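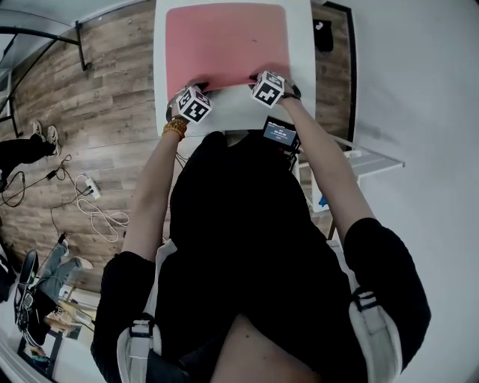

Paid sessions, people needed for cloth handling study – Lencho lab

We need adults who can fold, spread, flip and smooth flat things on a table for a couple hours. No experience wanted. If you fold laundry at home you're qualified.

What it's for: the Trenduder project. We teach a two-arm robot to handle cloth and other floppy sheets from recordings of people doing it with their own hands. You don't operate the robot. You wear the kit and do the task, we record where your hands go and what you see.

First round gave us 206 usable recordings of spreading and folding. A policy trained on those did ok on square sheets, badly on long ones, and it kept grabbing too far in from the edge. Our guess is too few people in the data, everybody grips the same way after an hour of practise. So now we want many more hands, fewer repeats each. Target is 506 recordings by December.

What you do
Put on a light backpack rig and one marker cube on the back of each hand, held with straps. Someone helps you get it on and off.
Stand at a white table and work through a task card. Pull sheet flat, fold in half, turn it, start again. Use whatever grip you like – please don't copy the person before you.
Breaks whenever. Just say so.
Fill out a short form at the end (what felt awkward, what slipped).

Who
18 or over. Able to stand for most of a session with breaks. Left handers very much wanted, we have nearly 3 so far and one of those says she's both. Small hands and large hands too, tell us your glove size if you know it.
Not suitable if you have a shoulder or neck injury right now, the straps will bother you.

Wear
Short sleeves, or sleeves that push up and stay up. Flat shoes. Bracelets and watches are fine as long as the cube sits flat on the hand.

Pay
By the session, same day, plus bus fare. You get paid in full if you stop early. Up to 4 sessions per person, not back to back.

Recordings
Video of your hands and the table, plus hand positions. Staff may be in the room and may get into the video. We don't use your name in the data. You can ask for your recordings to be deleted up until the set is frozen, date is on teh consent form.

To sign up
Write to Marlene Vachon at the Lencho front desk with "cloth" in the subject line, and give two or three times that work. Questions about the method or the data go to Man-sik Yang. Sign up by 9/27/26, later ones go on the wait list.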